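Otstead Community Help > Home and Kitchen

Dull patch on a speckled worktop, how do I get the shine back?

Posted by Zera, 13 Jan 2019

We moved into a flat in Otstead in July and the kitchen came with a pale speckled worktop. I don't know what it is made of and the landlord doesn't either. One part near the hob has gone dull and feels slightly rough when I run my hand over it. I have tried washing-up liquid and a cream cleaner. The cream cleaner may have made it worse. A new worktop has been priced at £918 fitted, so I would like to try everything else first. Is there a way to polish it, and can I do it myself?

Pandar
3 replies on this board

Stop using the cream cleaner. It has grit in it and takes the shine off most surfaces. You need to find out what the worktop is before you buy any polish. Look at the underside where it hangs over the cupboards. If you see chipboard it is laminate, and laminate can't be polished back. If the speckle goes all the way through, it is stone or one of the solid man-made types.

Ours is a pale one with small specks, and daily care is warm water, a drop of washing-up liquid and a dry cloth afterwards.
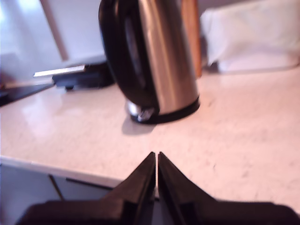

Our worktop, pale with a faint speckle.

Hard water is the other thing to rule out, as limescale leaves a dull film that feels rough. On laminate you can wipe on white vinegar mixed half and half with water, leave it for 2 minutes and rinse well. Don't put vinegar on anything that might be marble or limestone — it eats into the surface. Try a corner behind the kettle before you do the rest.

If it is a solid man-made top, a fitter can sand and polish it in place. I would get 2 quotes, as prices vary a lot.

Sinaga

Car wax. Did mine years ago and it came up lovely.

Pandar

I wouldn't use car wax where you prepare food. It also goes smeary near a hob.

Zera

Thanks both. I looked underneath and it is chipboard, so laminate. I did the vinegar on a corner and left it for 10 minutes by mistake, but no harm done that I can see. It feels smoother there. Will do the hob end tomorrow.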